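Imik Opens a Table-Setting Room on the Ground Floor at Mandmont

MANDMONT, December. Hi, I'm Wen-hsiung Wei, and I get to share some news I've been sitting on since the summer. Imik, the tableware shop my family has run since 1992, is opening a room where you can come in, sit down and lay a table before you buy a single fork. We're calling it the Drovham Room, after the street our first store was on, and the doors open at 9:30 in the morning, all through December!

If you've ever bought a set of silverware from a box, you know the problem. It looks great in the store, you get it home, and the knives feel like they belong to somebody else's kitchen. My mother used to let customers take a place setting home overnight (she lost a few spoons that way, and didn't much care). The new room is my version of that. Pull out a plate, try a mat under it, swap the mat, move the knife over an inch and see what you think.

We carry 300 patterns of flatware now, and every one of them will be in the room, out of the package.
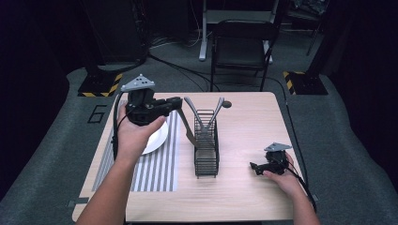
The thing people ask me most is where to keep it all between meals. I'm a big fan of the upright wire caddy with a divider in it. Forks go on one side, knives on the other, and you carry the whole lot to the table in one trip. Drawers are fine too, but at my house the drawer is where the can opener goes to hide. Black wire looks good next to a plain white plate, and if you like a bit of pattern, a striped mat does the job without fighting with the food.

My business partner, Tin-yau Kwok, picked most of the mats and he has strong feelings about them.

"I wanted stripes you could still like in February," Tin-yau told me when I asked him for a line for this release. "Snowflakes are over by New Year's. Stripes you can leave out."

The room also has a line of everyday plates from Poon, a small maker we've worked with for years. They stack well and they come in white only, so a replacement will match the ones you already have.

We're running short table-setting sessions every afternoon in December. They're free, they last as long as a cup of tea, and kids are welcome as long as they help put things back. The first 2000 customers through the door get a place mat to take home, one per household please.

Come by, or call the shop and ask for me. If I don't pick up I'm probably in the back unpacking plates, so leave a message and I'll call you before closing.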